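Food Dyes and Fading in Bottled Drinks
April
By Ánh Tiêu

Summary

Many bottled drinks are sold in clear containers and displayed under bright store lighting. This report considers whether light affects the color of three common food dyes, and whether the type of bottle makes a difference. The work was completed over 14 days as part of the spring chemistry course at Triltton School.

Background

Food dyes are added to drinks mainly for appearance. Shoppers often judge flavor by color before they taste a product, and a faded drink may be taken for an old one. Dyes from plants, such as beet juice and turmeric, are generally less stable in light than dyes made in a laboratory. The Clostari drink company, whose bottling plant the class visited in the fall, uses both kinds. Its staff reported that complaints about color are most common in the summer months.

Method

Four dye solutions were prepared in distilled water: beet, turmeric, a synthetic red, and a synthetic blue. Each solution was divided between clear bottles and brown bottles. One set was placed on a south-facing window sill and a second set was kept in a closed cabinet. A small sample was drawn from every bottle each morning and compared with a printed color chart. The chart was graded from 1 (no color) to 10 (full color). All samples were read by the same student to limit differences in judgment.
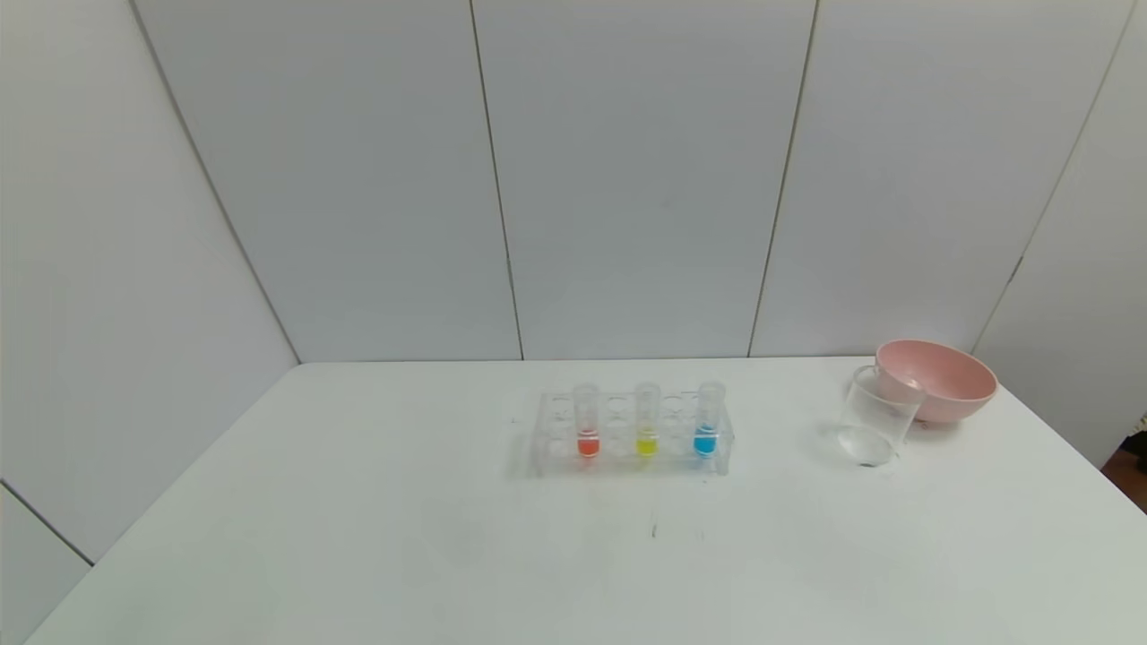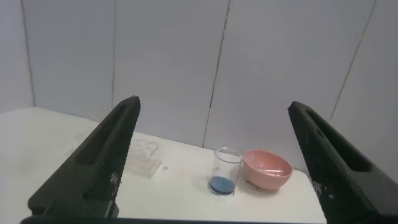 Room temperature was recorded at each reading. Bottles were returned to their marked positions after sampling, and the caps were replaced at once.

Results

The beet solution in clear bottles on the window sill changed the most, losing 63 percent of its starting score by the final reading. Turmeric followed closely. The synthetic red lost one grade on the chart and the synthetic blue showed no change that could be read by eye. In the cabinet, only the beet solution lost color. Brown bottles slowed fading for both plant dyes.

Survey

A short survey was carried out at the Fonine market and at Tô, the grocery store next to the school. Of the 557 shoppers who answered, most said they would not buy a drink that looked paler than the one beside it. Few had considered whether the bottle itself might matter.

Limits of the Study

Reading color by eye is not precise, and cloudy weather on 4 of the days reduced the light on the window sill. A light sensor would have given better figures. The solutions also contained no sugar or acid, both of which are present in most soft drinks and may change how a dye behaves. Further trials with lemon juice added to each solution are planned for next term.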